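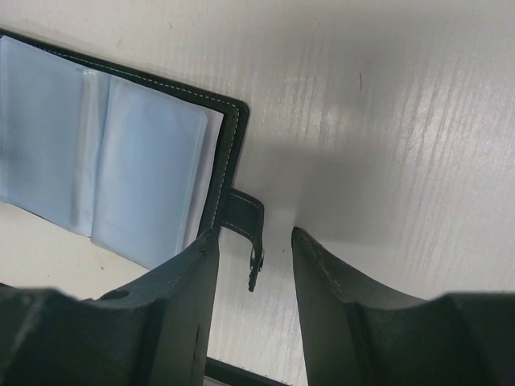 Kemeys workshop, bench cells
Pre-use and monthly inspection, small grippers and handling tables
Monthly round, August 2025
Inspected by: Ieuan Bellis
Also present: Hok-lam Sin (operating), Huw James (for the first half, until the phone went)
Comments from last time carried over where nothing has been done about them. There are quite a few.

Results are Pass, Fail, Pass with comment, or Not checked. "Fine" is not a result. Neither is a tick with a question mark next to it.

SECTION A. BEFORE POWER

A1. Stop button within reach of the person standing at the table, not of the person they would have to shout to.
Pass. It has come back from behind the monitor. Please let it stay.

A2. Stop button tested today, by pressing it.
Pass with comment. The log has the same initials all the way down in the same pen at the same angle. I am prepared to believe in good handwriting but I would like to see some variation.

A3. Cable from the wrist clear of every joint through the full range.
Pass with comment. Clear in all the positions we use. In the one we don't use, it goes tight over the elbow. Vasco Ramalho says nobody would drive it there. Limit to be set in software so that we don't have to rely on that.

A4. Floor marking visible.
Fail. There is tape. Some of it is on the floor. Third month running.

A5. Risk assessment in the folder matches the job being done.
Fail. The assessment is for boxes. Soft and folding goods (wallets, pouches, glasses cases) were added in the spring and the paperwork has not heard. Berwyn Nicholas to rewrite, and to include flaps, straps and anything else that dangles.

SECTION B. FINGERS

B1. Correct fingers fitted for the item, and the pair matches.
Pass.

B2. Fingertips free of cracks, chips and burrs. Run a cloth over the edges with the power off. If the cloth catches, so will the leather.
Pass with comment. Scuffing along the inner edge of the left finger. Surface only, cloth did not catch. Log it and look again next month. The spare pair is in the Plastdale box, second shelf, under the things that aren't fingers.

B3. Finger screws at the marked torque, paint line unbroken.
Pass.

B4. Fingers clean. No glue, no label backing.
Pass. Wiped down by Hok-lam before I asked, which I record here for the sake of morale.

B5. Grip force set for the item and written on the job card.
Fail. The card says "low". Low is a mood. Write the number from the screen, and write who set it.

SECTION C. THE ITEM ON THE TABLE

C1. Table clear of tools, cups and paperwork not belonging to the job.
Pass. One biro removed. Unclaimed.

C2. Item is one of ours, bought for testing, and empty of anything personal. No bank cards, no staff passes, no photographs of anybody's dog.
Pass. The rule stands even when the test wallet has gone missing and your own happens to be in your pocket. Huw James is familiar with the reasoning.

C3. Open items laid so that loose parts can be seen before the approach starts.
Pass with comment. On the dark wallet with the pale stitching, the closure tab sticks out from the side and hangs down into the gap between the fingers, press stud and all. A tab in the gap is the first thing to be pinched on closing. Decide before the run whether the tab is what you mean to grip. If it is, say so on the card. If it isn't, turn the wallet.

C4. Metal fasteners identified, and not between gripping faces unless the card allows it.
Pass with comment. See C3. The stud is small and dark and so are the fingers, and against each other they are easy to lose on a screen. Look at the table as well. It is the real one.

C5. Shiny surfaces checked for glare at the wrist camera.
Pass with comment. The blue plastic sleeves inside the wallet pick up soft highlights from the lamps. Not enough to stop work. If the detection starts wandering towards the plastic, dim the lamp before you touch the threshold. Last November somebody touched the threshold, and we were until lunch finding out what it had been.

C6. Working surface sound, flat and not lifting at the edges.
Pass. A few small dark specks on the white top. Harmless to people, but note them on the cell sheet so that they don't get reported as parts again.

SECTION D. MOVING

D1. Approach speed at or below 200 mm per second with a person at the table.
Pass. Measured, not read off the sticker.

D2. Descent stops above the surface at the taught height. Check with the gauge block.
Pass.

D3. Hands out of the marked area before the run button is pressed, including for "just straightening it".
Fail. Observed once during this inspection, by someone who had seen me come in with a clipboard. Stop, straighten, step back, start again. It costs 11 seconds. I timed it, having been told it would ruin the afternoon.

D4. Dropped item procedure known to the operator.
Pass. Hok-lam gave it without looking at the wall. Vasco gave it while looking at the wall, which is what the wall is for.

D5. Cycle counter read, and service booked before 2,000.
Pass with comment. 300 left. Book it now. The man from Skundutano does not come quicker because we are surprised.

SECTION E. RECORDS

E1. Near misses written up the same day.
Not checked. The book was at Wuvitz, with Berwyn. A book kept at another site is going to have a very good safety record.

E2. Program changes signed by two people.
Fail. One signature and one drawing of a cat. It is a decent cat.

ACTIONS

A3: joint limit in software. Vasco.
A4: floor tape. Huw. New tape, please, as the old tape has done all it can.
A5: risk assessment for soft goods. Berwyn.
B5: force values on all job cards. Hok-lam.
D3: reminder to everyone on the bench cells, me included. Ieuan.
D5: service booking. Huw.
E1: book back to Kemeys. Berwyn, in the same car as the risk assessment.
E2: second signature to be got from a human. Vasco.

Cells may be used meanwhile, except that soft goods run only with a second person at the stop button until A5 is closed. Copy to the folder and copy on the door. Do not pin it over the first aid sheet.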